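Javum Stained Block Set -- Owner's Guide
Section 4: Sorting, Standing and Packing Away

4.1 Before you start

Work on a flat table or a low-pile rug. Wipe the surface first, as grit will mark the stain on the larger pieces. Allow a clear space the width of the open tray plus a hand on either side.

The full set holds 206 pieces. If you bought the Vomon add-on pack there are 27 more, and these go in their own tray. Do not mix the two when packing. The add-on pieces are cut slightly deeper and the lid will not sit flat over them.

4.2 Sorting by colour

1. Tip the pieces out gently. Do not drop them from the tray.

2. Pull out the large pieces first and put them to one side. They take up most of the tray and are the hardest to fit in later.

3. Sort what is left by colour. Young children usually manage this step on their own once the big pieces are out of the way.

4. Check each piece for chips before it goes in its pile. Small chips can be sanded with fine paper and touched up with the Steyn colour sticks (sold separately).

Note: the stain lets the grain show through, so no two pieces of one colour will match. Rings, arcs and knot marks are part of the timber and are not a fault. Red tends to show them most.

4.3 Standing pieces side by side

5. Stand the first large piece on its end and let go of it. If it rocks, turn it end for end and try again.

6. Bring the second piece in from the right until the two faces meet. Push from low down. Pushing from the top will tip it.

7. Look down the join. A red piece with strong grain next to a plain blue one makes any lean easy to see, so this is a good pair to practise with.

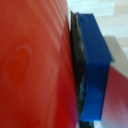
8. Add further pieces in the same way, working left to right. Keep a hand behind the row until you have at least three standing.

Caution: do not build a standing row higher than the child's shoulder. Large pieces are heavy enough to hurt a foot.

4.4 Packing the tray

9. Lay the large pieces in first, flat side down, along the long wall of the tray.

10. Fill the remaining space with the smaller pieces, one colour at a time. There are 8 channels in the tray floor -- leave the last 2 empty for the card and the cloth.

11. Slide the lid on from the open end. If it catches, take it off and look for a piece standing proud. Do not force it.

4.5 Care

Dust with a dry cloth. For sticky marks use a damp cloth and dry the piece straight away. Never soak the blocks or put them in the dishwasher. Keep the tray away from heaters and out of direct sun, which will fade the colour over time.

Replacement pieces can be ordered through Truveo. Quote the colour and the length in centimetres, measured along the longest edge. For anything this section doesn't cover, write to Radwa Mansour at the customer desk, using the address on the inside of the lid.

Section revised 9 Apr 2020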